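Lorraine Ellery wants the boring runs back

Drisby, 11th July

Lorraine Ellery is eating a sandwich over her keyboard when I get there and she doesn't stop. She has a call in an hour. "Sit anywhere, start asking," she says. So I do.

Ellery runs the manipulation group at Cosgrove, the research outfit on the second floor of the old Trikby building. Her team put out a short paper this spring on what they call hesitation labels. Nine pages, one main table, a lot of argument since. The claim is easy to say. When a person teleoperates a robot arm to show it a task, there are moments the person slows down, or stops dead, or backs up a little. Most groups cut those bits out before training. Ellery's group kept them and marked them.

"Everybody trims," she says. "I trimmed for years. You look at a demo and the operator sits there for two seconds doing nothing and you think, well, that's junk, the robot will learn to sit there. And it does, if you feed it in raw. That part is true."

What changed her mind was an argument about folding. A student of hers (he's moved on, didn't want to be in this) had two policies trained on the same dish cloth task. One on trimmed data, one on untrimmed. The trimmed one was faster. It was also the one that kept closing on air.

"It would go in like it was sure. Every time, totally sure. And it would be off by the width of a finger, and it would carry right on with the rest of the fold with nothing in its hand." She mimes it with the sandwich. "The slow one dithered. Drove us nuts. But it dithered in the right places."

So, the method. I ask her to do it in plain words and she makes a face but does it.

An operator drives the arm through a task. The system logs joint positions, gripper width, the video from the cameras. Later a small script goes through and finds every stretch where the fingertips drop below a certain speed while the gripper is within reach of something. Those stretches get a tag. No human marks them, which she says is the part reviewers didn't believe at first. Then the policy is trained with one extra output – a number for how likely it is that a person would be hesitating right now.

When the robot runs by itself, that number gets used. If it's low, go at speed. If it climbs, the arm slows and takes a fresh look before it commits to the next chunk of motion.

"That's it. That's the paper. A speed threshold and one more number out the end. My mother could follow it." Pause. "She did ask why it took two years."

Why did it take two years?

"Because the first version was a mess." They started out asking operators to press a foot pedal when they felt unsure. Bad idea. People pressed it late, or forgot, or pressed it when they were bored. One operator pressed it whenever the arm made a noise. By December they had a big pile of pedal data that matched nothing, and a workshop deadline they missed.

The speed thing was a fallback, she says. Somebody plotted fingertip speed over the pedal presses just to see how far off the pedals were, and the dips were sitting right there, lined up with the hard parts of the task. Edge of the cloth. Lip of the bin. Anything see-through.
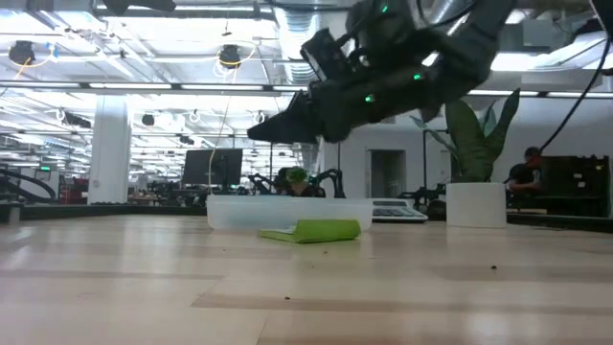
"Cloth is where it shows up best," she says. "A block is a block. You grab it or you don't. With cloth the person is making up their mind all the way down, and you can read that off the hand if you don't throw it away."

The numbers then. They collected 2130 demonstrations across 12 tasks, all on tabletop arms, all with the same type of two finger gripper. Eval was 300 trials for each policy. She's careful about this part and slows down for the first time since I sat.

On the rigid object tasks, no real difference. She says that twice and asks me to make sure it goes in. Pick and place, stacking, putting a lid on – the trimmed policy and the tagged policy came out even, and the tagged one was a bit slower. On the soft and see-through stuff the tagged policy did clearly better, mostly by making fewer empty grasps and by noticing the ones it made.

"People quote the soft results and leave out the rigid ones. Then someone tries it on a box packing line and writes me an angry email. It's in the table! It's the top half of the table."

Has she had many angry emails?

"Enough."

The loudest complaint has been that she's measuring the operators and calling it the task. A new operator is slow everywhere. A tired one is slow after lunch. I put that to her and she nods before I'm done.

"Fair. It's the best objection. We normalize per person, per session, so slow for you means slow compared to you that day. Does that fix it all the way? No. We had one guy who is just smooth. Beautiful to watch. Barely a dip in anything he did, and his data is nearly useless for this." She laughs. "He's the best operator we've got and I cannot use him."

They tried training on only the worst operators after that. Didn't help either. Too many dips, the policy crept along like it was in fog. What worked was a mix, and she doesn't have a rule for the mix yet. That's the next paper, if the next paper happens. Money is tight, she doesn't want to get into it.

I ask about Cilow, the dataset they released with the code. It has every run in it, including failed ones, including ones where the operator gave up and went home. Some groups were unhappy about the size of it. Ellery isn't sorry.

"The first thing I wanted when I read other people's papers was the bad runs. Nobody keeps them. You email and they say oh, we deleted those, we needed the disk. A disk is cheap! An operator's afternoon isn't."

She gets up to rinse her mug and keeps talking from the sink, so some of this is from notes and not the recording. The gist – she thinks the field got very good at collecting clean demos and forgot that clean was a choice somebody made. She's seen labs coach operators to redo a run if they wobble. Her own lab had a sheet taped up by the stations that said to start over after a missed grasp. She took it down herself. It took around 24 sessions before the operators stopped restarting out of habit.

And what did the operators think?

"They were relieved, I think. You'd have to ask them. It's tiring to be perfect with a robot arm for a whole shift." She says session quality got weird for a while and then settled. They now get more runs out of a day, since no one's restarting, and that was a side benefit she hadn't planned on and doesn't take credit for.

There are things it can't do. The threshold is hand set and she hates that. Change the arm, you set it again. Change the controller the person holds, you set it again. They tried learning it from the data and got something that flagged every single approach, so back to hand set for now. Also it does nothing for tasks where people are fast and wrong. Pouring was the bad one. Operators pour with full confidence and spill, and there's no dip to find anywhere in it.

"So we took pouring out of the title," she says. It was in the title? "For about a week."

Her phone goes. Not the call, a delivery, wrong door. She deals with it and comes back and I get one more question, so I ask if she would trim now, ever, for anything.

She thinks about it for longer than I expcted.

"The start and the end. The bit where they're putting the controller down, scratching their nose. Sure, cut that. But once the hand is near the thing? Leave it alone. Tag it, and leave it alone." Then, standing up, looking for her headset: "Ask me again once someone's tried it on two arms. We haven't. Two arms scares me, one hand waits for the other all the time and that's a dip too, and I don't know yet how you'd tell which kind you are looking at."

The headset is under the sandwich wrapper. Code and data are linked from the Cosgrove project page, and Ellery says to write to the group adress and not to her own.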